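Testing Whether a Machine Can Put Things Away in a Cabinet

Shelf stowing, step by step, using an open two-door cabinet and a clear jar
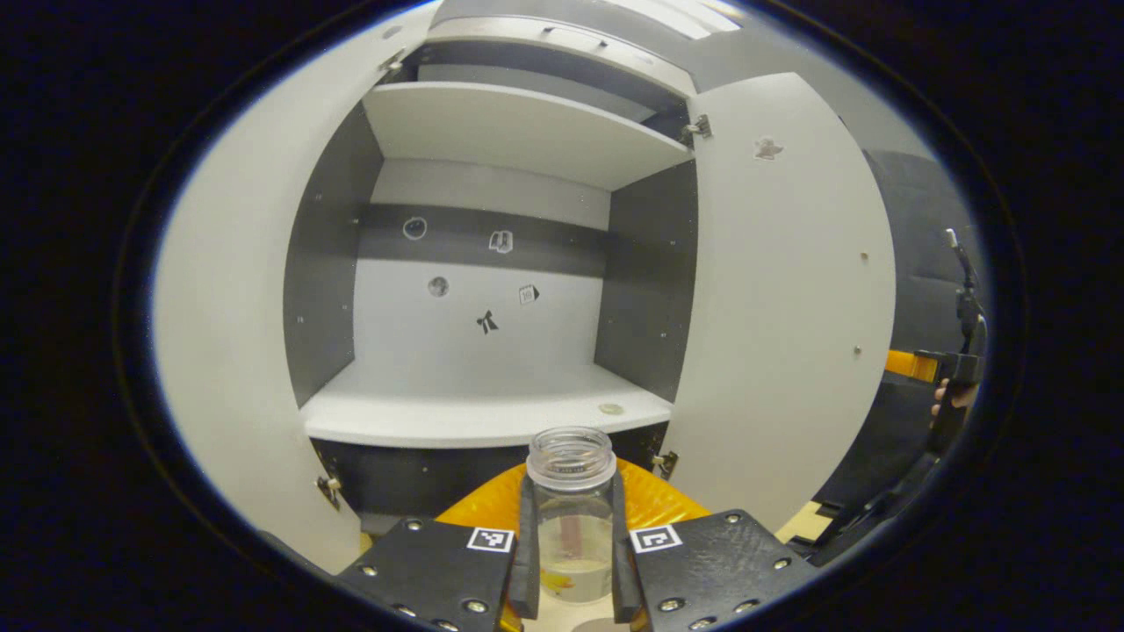

What this test covers

Putting a jar on a shelf is a chore most people do without looking. For a machine it combines four problems: holding a smooth container, keeping it upright, clearing the open doors, and letting go without tipping it. Floor cleaning has been a solved product category for years. Stowing has not, and the procedure below is meant to show how far a given arm and control policy are from doing it in a real kitchen.

The procedure was written by Griet Van Leeuwen and Joris Dijkstra for the Curera bench. It assumes a trained policy and a working arm.

Step 1. Set the cabinet

Open both doors fully. Leave screw holes, stickers and small items on the shelf as they are. A bare white interior gives the cameras very little to track, and a real cabinet is seldom bare.

Step 2. Prepare the jar

Use a transparent plastic jar with no lid. Put a small amount of clear liquid in the bottom. Clear walls are hard for depth sensors, and the liquid shows tilt that the joint readings may miss. Record the grip height on the jar before each run.

Step 3. Set the grip force

Start low and raise the force until the jar no longer slides between the pads when the wrist is turned. Stop there. Thin plastic flexes, and a jar squeezed out of shape will jump when released.

Step 4. Approach

Come in level, with the jar between the two open doors. Keep 40 mm of clearance from each hinge. Limit hand speed once the fingers pass the front edge of the shelf.

Step 5. Place and release

Lower until contact is detected, wait 2 seconds, then open the fingers evenly. Back out along the approach path. Do not lift on the way out.

Step 6. Score the run

Pass: jar upright, no spill, no door contact.
Partial: jar upright, door touched.
Fail: anything else.

Where things stand

Ruben Van Beek ran the full series in June on the Zodero arm. Of 1,000 attempts, almost 900 passed. Most failures came at release. That rate is usable on a bench and too low for a household, where a spilled jar costs more time than the chore saved. Moving the cabinet to a new room lowered the score again until the policy was retrained.

Results for closing the doors afterward are kept on a separate sheet.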